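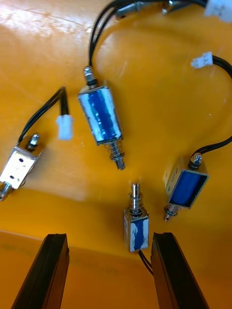 *Four small solenoids on an orange work surface, one standing upright.*

# Ornis: crater lake shoreline catalog

Ornis is a table of possible ancient shorelines inside Martian impact craters. It has 2,186 shoreline segments from 212 craters, traced by hand on orbital images and checked against elevation data. It was put together for the Girow mapping project and is now kept as a separate download.

## What's in the download

- `segments.csv` — one row per traced segment
- `craters.csv` — one row per crater, with center coordinates and diameter
- `shapes/` — the same segments as GeoJSON, one file per crater
- `notes.txt` — mapping notes, unedited

## Main columns in segments.csv

| Column | Meaning |
|---|---|
| `seg_id` | Segment number, unique across the table |
| `crater_id` | Matches `craters.csv` |
| `elev_mean` | Mean elevation in meters |
| `elev_range` | Highest minus lowest point, in meters |
| `conf` | Confidence, 1 (weak) to 3 (strong) |
| `inlet` | `y`, `n` or `u` (unclear) |

Longitudes are east positive, 0 to 360. Empty cells mean the value was not measured. They do not mean zero.

## How segments were picked

A segment had to follow a level line along the crater wall, with a visible bench or a change in slope. Anything shorter than 100 meters was dropped. Segments with `conf` 1 are often hard to tell from lava benches or slump edges, so leave them out if you want a clean set.

Two craters, listed as Harnik and Trương, use our own working names. These are not official and should not be cited as such.

## Known problems

- Elevations near the steepest walls are less reliable — the grid is too coarse there.
- Dust cover hides benches on many north-facing slopes.
- `inlet` was filled in late and some rows still say `u` where the channel is plain to see.
- The April update fixed a longitude error in `craters.csv`. Older copies should be replaced.

## Use

Free to use and change with credit to the Ornis catalog. Please send corrections as an issue with the `seg_id` in the title.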